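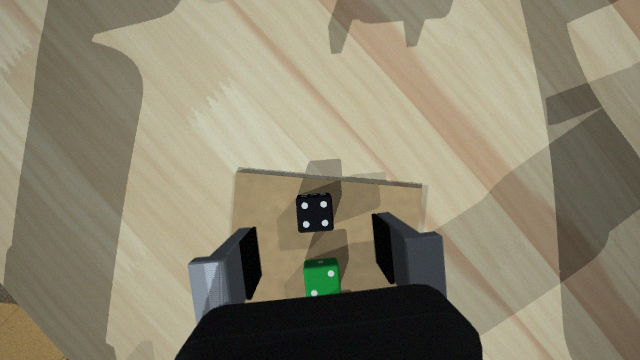

# Aula 7 – Avaliar uma oferta de célula simulada: o caso Livlow

Estes apontamentos acompanham a sessão sobre compra de equipamento e de serviços de automação. Pressupõem a leitura do capítulo sobre garras de dois dedos e da ficha comercial da Livlow, que está na pasta da disciplina. Quem ainda não leu a ficha deve fazê-lo antes de continuar, de preferência com um lápis na mão.

## 7.1 O que está à venda

A Livlow propõe um pacote em três camadas: um ambiente simulado com braço e garra, um conjunto de tarefas de manipulação já preparadas e um serviço de treino de políticas, feito à distância pela Graris. O cliente recebe no fim uma política que, segundo o folheto, está «pronta para a bancada». O folheto não diz qual bancada.

O preço de entrada cobre 4 tarefas. Cada tarefa adicional é orçamentada à parte e o critério do orçamento não é público. Pedi-o por escrito e responderam-me com o mesmo folheto.

Convém separar duas coisas que o texto comercial mistura constantemente:

- **o simulador**, que se pode instalar, abrir e inspecionar;
- **a promessa de transferência**, ou seja, que o comportamento treinado no simulador se mantém num robô físico.

A primeira avalia-se numa tarde. A segunda exige ensaios que o fornecedor, até agora, não mostrou.

## 7.2 O ambiente

O cenário de demonstração é uma sala fechada, de paredes cinzentas, com uma mesa de madeira clara e braços brancos. Sobre a mesa há objetos pequenos: dados, um cubo vermelho, um frasco branco de tampa azul, uma caixa, um disco. A iluminação projeta sombras largas no tampo, coisa que muitos concorrentes mais baratos dispensam e que aqui joga a favor do produto. Uma política que só viu mesas uniformemente iluminadas costuma dar-se mal com a primeira janela.

Dito isto, uma textura de madeira bonita não informa sobre o atrito entre uma almofada de borracha e uma aresta arredondada. Os parâmetros de contacto estão num ficheiro separado, sem unidades em metade das linhas. Na versão que analisámos, o coeficiente de atrito é o mesmo para todos os objetos. Um frasco e um dado não escorregam da mesma maneira, e quem já tentou pegar nos dois com a mesma força sabe-o bem.

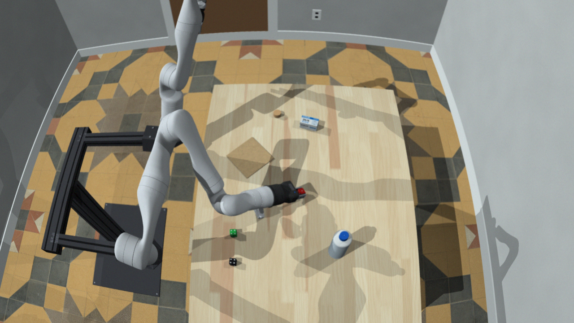
Um leitor dos apontamentos de setembro discorda desta severidade: para ele, o atrito único é uma simplificação aceitável na fase de treino, desde que o cliente possa depois variar o valor, e o grupo dele fez isso com o pacote da Stekcombe sem grandes dramas. É uma objeção razoável. A minha resposta é que a Stekcombe documenta como se faz essa variação e a Livlow cobra-a como «módulo avançado». Cada um tire as suas conclusões sobre o que está incluído no preço.

## 7.3 Ler os números do folheto

O folheto anuncia 1706 episódios por tarefa. Parece muito. Antes de se deixarem impressionar, procurem no documento as respostas a estas perguntas:

1. O que conta como episódio? Um episódio interrompido a meio entra na soma?
2. As posições iniciais dos objetos são sorteadas em toda a mesa ou numa zona estreita junto à garra?
3. Os episódios falhados ficam no conjunto, são descartados ou são repetidos até darem certo?
4. O êxito é medido pela posição final do objeto ou só pelo fecho dos dedos?

Só a primeira tem resposta, numa nota de rodapé, e a resposta é que sim, entra.

A avaliação final usa 200 tentativas. O relatório dá uma única percentagem para o total e não a separa por tarefa. Com tarefas de dificuldade tão diferente, a média esconde o que interessa saber. Pegar num cubo afastado de tudo é fácil; pegar num dado com outro ao lado, sem o empurrar, é um problema de planeamento da aproximação – e é esse que aparece numa linha de montagem real.

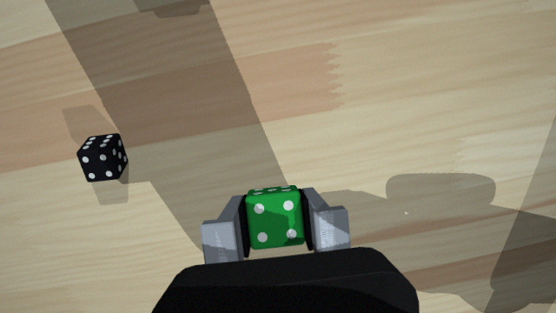
**Departamento de Engenharia Eletrotécnica – Grupo de Ensino de Robótica e Automação**

## 7.4 A preensão como critério

Quando o fornecedor mostra um dado entre os dedos da garra, perguntem pelo que não cabe numa imagem. Com que força fecha? O que acontece se o objeto estiver rodado em relação às almofadas? A orientação é preservada durante o transporte? Nas tarefas com dados, a face virada para cima é um indicador barato e muito útil, e o relatório ignora-o por completo.

A Gilani, que vende garras físicas e tem interesse próprio na matéria, publica curvas de força para cada modelo. Não é preciso gostar do tom comercial da empresa para reconhecer que aquilo é verificável. A Livlow oferece um vídeo com música.

## 7.5 Trabalho para casa

Em grupos de dois, redijam um parecer de uma página dirigido a uma pequena empresa que pondera assinar o contrato. O parecer deve indicar:

- que ensaio físico exigiriam antes do primeiro pagamento;
- que dados brutos pediriam, e em que formato;
- que cláusula do contrato-tipo vos parece mais arriscada (sugestão: leiam com atenção a 4, sobre a «adaptação razoável pelo cliente»).

Não aceito pareceres que citem o folheto como prova. A entrega faz-se na plataforma, até às 18h da véspera da próxima aula, em PDF.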